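Laundry Handling Tips From the Open Day at Norðdahl

Filed under: Laundry, Workshop, Visits

The workshop at Norðdahl opened its doors for two afternoons in September, and the laundry bench had the longest line. The bench is where the staff work out how a two-fingered gripper should pick up, lift and lay down household textiles. The demonstration was meant for people who buy or build handling equipment. A good part of it applies to anyone who folds at a kitchen table, and those parts are written up below, with the machine settings left in where they explain the method.

Sort by grip before you sort by color

The first bin on the bench was sorted by how the fabric behaves between two fingers. Flat cotton goes in one pile, pile fabrics (terry, plush, fleece) in a second, and anything with a raised trim in a third. Color sorting has already been done for the wash and does not need to be kept up afterward.

Flat cotton gives a thin, firm edge. Plush gives a thick edge that compresses and then creeps. Mixing the two slows down a machine, which has to change its closing distance, and it slows down a person for much the same reason. At home, fold all of one kind and then all of the other. On a load of 51 pieces, the staff timed the sorted version at 4 minutes less than the unsorted one, sorting included.

Pick up the top item only

Plush and fleece hold on to whatever is lying on them. To lift a light item off a plush blanket:

Pinch the light item at a corner or narrow end, away from any trim.
Close the fingers on the light fabric before they touch the pile.
Raise it a few inches and stop.
Check that the blanket has stayed put.
Continue the lift at a steady angle, toward yourself.

Lifting straight up pulls the pile with it. A diagonal lift peels the item away and needs less force. The same works for socks stuck to a bath mat and for pillowcases that come out of the dryer attached to a fleece throw.

Grip depth

For a single layer, half an inch of fabric in the fingers is enough. For a hem, go just past the stitching so that the seam sits behind the fingertips and works as a stop. For terry, use a full inch.

Deeper is not safer. A deep grip bunches the fabric and leaves a crease that has to be smoothed out before the first fold. The bench used a rule of one pinch, one tug, then lift. If the cloth slips at the tug, regrip. Do not squeeze harder.

Keep trim out of the fingers

Knitted edging, pompom borders, lace and appliqué should hang free. Trim is usually sewn on with a lighter thread than the body of the piece, and a lift from the trim puts the whole weight on that thread. Hold the plain end and let the decorated end lead or trail, depending on which way it will be laid down. If the trim goes all the way around, grip inside it.

Fingertip covers

The Norðdahl bench had 2 kinds of pad on trial. The softer one, sold by Bondus, held smooth cotton well and picked up lint within an hour. The firmer one, from Hultix, stayed clean but let go of satin. Lint is the main cause of dropped pieces in both cases. Wipe the pads with a damp cloth between loads and let them dry before the next one.

The home equivalent is a pair of rubber-dotted garden gloves, kept for indoor use. They help with fitted sheets, slippery linings and duvet covers. Rinse them when the dots turn gray.

Speed

Visitors were allowed to work a hand-held gripper themselves. Most began too fast. A quick lift makes the free end swing, and the swing lands the cloth in a twist. The recommended pattern is a slow start, a quicker middle and a slow set-down. Hanging laundry on a rack goes better in the same pattern, particularly with long items.

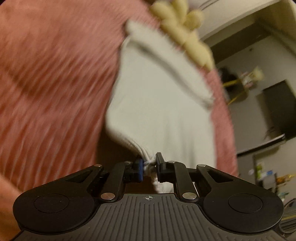
Tayla McPhee writes that a quick pull off a fluffy blanket works fine for her as long as the piece is small and dry, and that she only slows down for bath towels. She also asks whether fabric softener changes anything, as her fleece seems to cling less without it.

On the first point, small pieces do tolerate speed, and the swing is short enough to ignore. The set-down should still be slow. On the second, softener was not part of the demonstration. The staff did say that they leave it out of their test loads to keep the surface of the cloth consistent from one week to the next.

Laying down

Touch the far edge to the table first, then bring the held end back toward you, keeping light tension. Release only when the item is flat. Opening the fingers early drops a fold under the piece, and it will not be seen until the stack leans. A table covered with a cotton sheet holds the far edge in place better than a bare one.

Folding order

Sides to the middle, then bottom to top, then once more if the shelf is shallow. Trimmed pieces are folded with the trim on the outside and last. Thick pieces get one fold fewer than thin ones. Stack with the folded edges facing out and keep plush at the bottom.

Small snags

Knit loops caught: work the loop back with a blunt needle from the wrong side. Do not cut it.

Static: run a damp hand over the blanket before lifting anything from it.

Twisted straps and ties: knot loosely before the wash, undo before drying.

Items turned inside out: right them before sorting, or the seams will change which pile they belong in.

Drying rack spacing

The rack on the bench was a Jolleo with the bars set wider than usual, to leave room for the gripper fingers on both sides of a hem. Wider spacing also dries faster. On a standard rack, use every other bar for terry and every bar for flat cotton, and turn thick pieces once at the halfway point.

Notes for anyone attending the next session

Bring your own textiles. The staff prefer worn items to new ones, and roughly 64 pieces came in over the two afternoons. Label them inside with a laundry pen. Remove pins and brooches. Pieces with loose trim are accepted but will be handled from the plain end only. Questions about the bench go to Tamsin Ormsby at the front desk, who also keeps the sign-up sheet for trying the hand-held unit. Slots are short, and the sheet fills before the doors open.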